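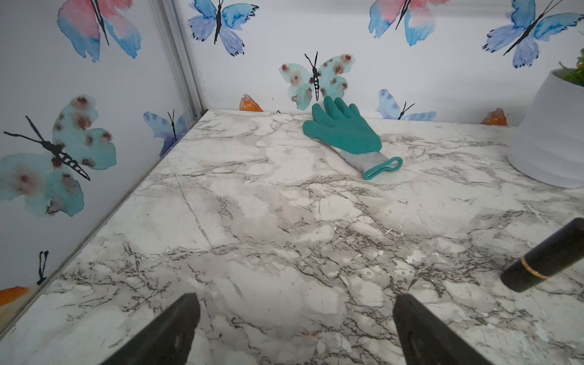 Die Ecke mit der Schmetterlingstapete, noch mit Gartenhandschuh

Lippenstifte aufbrauchen und aussortieren — wer macht mit?

Trekico schrieb am 2021-07-13:
Hallo zusammen! Seit April sammle ich meine alten Lippenstifte und die aus der Familie, und jetzt geht es endlich los. Ich will die Reste einschmelzen und in neue Döschen gießen, und die schönen goldenen Hülsen sollen weiterleben. Als Arbeitsplatz dient die Marmorplatte, an der ich sonst umtopfe, deshalb der türkise Handschuh. Ich freue mich riesig drauf!! Wie sortiert ihr: nach Farbe, nach Marke oder nach Alter?

Okberg schrieb:
Ganz klar nach Alter. Alles, was ranzig riecht, fliegt raus, da diskutiere ich nicht. Bei mir waren das beim letzten Mal 30 Stück, und es tat kein bisschen weh.

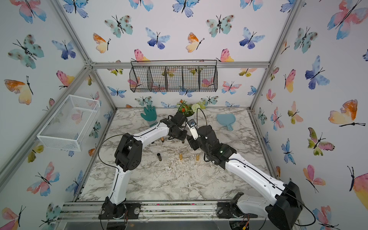
Trekico schrieb:
Beim Sortieren bin ich inzwischen bei Hülsen und Kappen getrennt angekommen, das macht viel mehr Spaß als gedacht. Ich stelle alles senkrecht hin, dann sehe ich sofort, was zusammengehört. Die goldenen Röhrchen stehen mitten auf dem Marmor, das schwarze mit dem Goldrand etwas für sich, weil ich noch grüble, was ich damit mache. Und ja, die weißen Krümel muss ich noch wegwischen. Okberg, die Riechprobe mache ich trotzdem, versprochen!

Jisico schrieb:
Tolles Projekt, die Tapete ist ja ein Traum! Beim Einschmelzen wäre ich aber vorsichtig. Ich habe das einmal im Wasserbad gemacht, und die Masse wurde beim Abkühlen krümelig. Ich würde die Reste lieber mit dem Pinsel auskratzen und so verbrauchen.

Okberg schrieb:
Sehe ich anders, im Wasserbad geht das prima. Bei mir waren es 62 Grad und viel Geduld. Krümelig wird es nach meiner Erfahrung, wenn man zu schnell abkühlt.

Trekico schrieb:
Dann teste ich beides! Mein Liebling bekommt aber Sonderstatus, der wird weder geschmolzen noch ausgekratzt: 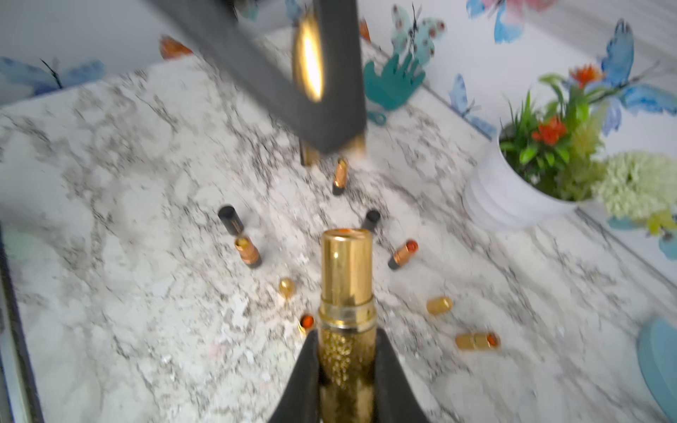

Unten Glitzer, oben spiegelblank, innen Orange

Villa schrieb:
Oh, der ist wunderschön! Ich habe ungefähr 200 leere Hülsen in einer Keksdose und dachte immer, ich bin die Einzige. Aus den glänzenden mache ich Stifthalter für ganz kurze Buntstifte, das klappt wunderbar. Vorher mit etwas Öl auswischen, dann mit Spülmittel hinterher. Bei den glitzernden bitte nicht schrubben, bei mir ging der Glitzer sofort ab

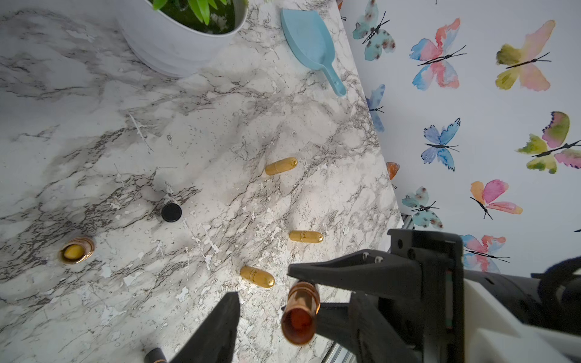 und ich habe ihn wochenlang in der Küche wiedergefunden. Bei glatten Hülsen ist das alles kein Thema, die halten einiges aus. Nur eine Prägung würde ich schonen und mit einem weichen Tuch arbeiten.

Jisico schrieb:
Buntstifte! Das probiere ich heute noch. Beim Schmelzen bleibe ich skeptisch, aber Trekico, berichte unbedingt, ich lasse mich gern überzeugen.

Trekico schrieb:
Mache ich! Sieben Döschen habe ich schon ausgekocht, und für die Korallentöne fange ich mit dem Wasserbad an. Villa, welches Öl nimmst du denn?

Villa schrieb:
Ganz normales Sonnenblumenöl, ein paar Tropfen auf ein Wattestäbchen reichen.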